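3.2 Getting people to play along

I'll admit I was nervous about the game show. Hawi Abdella and I had 200 seats to fill at the Loker theatre and a script that asked perfect strangers to rate each other's opening lines, and I really wasn't sure anyone would put a hand up. They did! We sold 157 tickets and almost 30 people came on stage, which is far more than I'd hoped for (the September try-out at Dasetti gave us seven, and two of those were my cousins).

What I found most useful was the chat in the bar afterwards. People told us they felt braver once the music was on, and several said the dancing round was easier than the talking round - I'd have guessed the opposite. We wrote down as much as we could and sorted the notes by round, as in section 2. Hawi thinks the buzzer made people rush their answers. I think they were simply enjoying themselves, and we still haven't settled it.

I should say that our "surgeon" sketch, where the host pretends to mend a broken heart, got the biggest laugh and the fewest written comments. I'd keep it in, but I'd move it nearer the interval and give the audience longer with their cards. 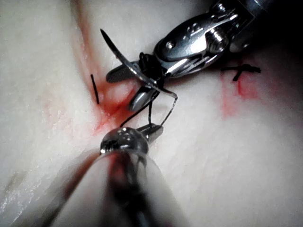 Figure 1. Jointed wrist and jaws of a robotic surgical instrument over pale tissue.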